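Search this book
Search

Chapter 3
Knitting in the Round: Your First Sock

I learned to knit socks from a pattern sheet with half the heel instructions missing, so my first pair had no heels at all. They were tubes. I wore them anyway, for one whole October in Barcombe, and they kept sliding down into my boots!

By now you can cast on, knit and purl, and you've made at least one flat square you're not too embarrassed by. In this chapter we leave flat knitting behind. You'll work a cuff in ribbing, turn a heel (it's less scary than it sounds) and close the toe so there's no lump under your foot.

You'll need 100 grams of sock yarn and a set of double-pointed needles. I like a wool and nylon mix, and my favourite colours are stripes - they hide a wobbly stitch beautifully, and they help you match the second sock to the first. My old teacher, Shahab Rashti, only ever used plain grey. We argued about it for years.

Read the whole chapter once before you cast on. Then go back to the cuff and start there.

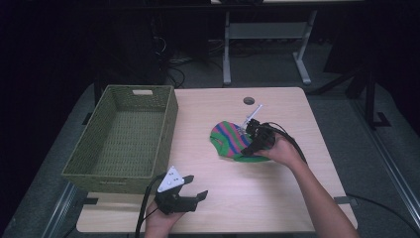 Figure 3.1 A striped sock with a green ribbed cuff, laid flat.

Ribbing comes first. It stretches over your heel and springs back around your leg, and all it takes is knit and purl stitches in turn.

145 shares
3 comments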